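20/03/2019
By Fabrice Poulain

I have wanted to get inside the Govwood building ever since they put the sign up, so when the spring open day was announced I had my name down the same evening. It was well worth the early bus! There were 41 of us in the end, one more than the list allowed, and they kindly let the extra one in (a lad of twelve who asked better questions than I did).

We started in the long corridor where the glass is kept. I could have stayed there all morning. Cupboard after cupboard of beakers, flasks, stoppers and measuring cylinders, all sorted by size, with handwritten labels on the shelf edges going back to the days when Siteck had the ground floor. There are 900 pieces in the teaching stock alone, and every one is washed by hand. The technician who took our half of the group showed us the drying pegs and the little brushes for the necks, and passed round a pipette so old that the markings had nearly gone.

After that we split up. The others went off to the Zeredeck store to see the balances, and we went upstairs to the Abdelaziz room, named after the teacher who first ran evening classes there. It has tall windows on the street side and the best smell of floor polish and old paper. We had 40 minutes in it and they flew by. We did paper strips with felt-tip ink, which I hadn't done since school, and I was ridiculously pleased with how my green came apart into blue and yellow. My neighbour tried brown and got pink out of it - she kept the strip and put it in her purse.

Pouring was the next thing. I had always thought of pouring as something you simply do, but there is a knack to it. You let the liquid run down the side of the funnel, you go slowly, and you stop well before it reaches the top. Ours was only water with a drop of food colouring and I still managed to get it on my cuff.

Glassware was set out on black cloths upstairs too, and I do think the dark background suits it. I'm very taken with the cork rings. Such a plain thing, a ring of cork, and a round flask that would otherwise roll away sits in it as snug as an egg in a cup. 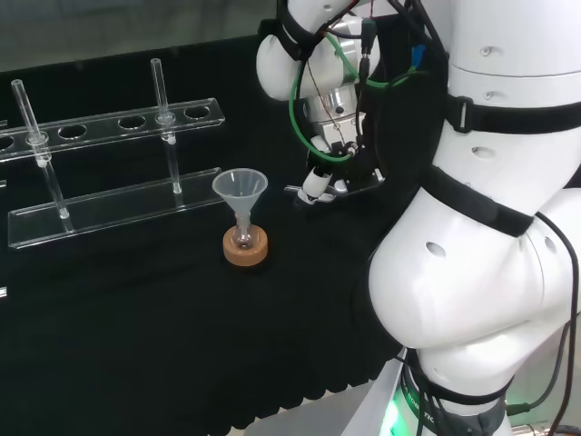

Test tubes in their clear rack, with a funnel and flask on a cork ring.

Tea was in the old porters' room, 2 kinds of cake, and a table of spare stoppers and corks you could take home for a coin in the tin. I came away with a bag of them and no idea what I'll use them for. The February talk on glass blowing was full before I heard about it, but they hope to run it again and I have left my address at the desk.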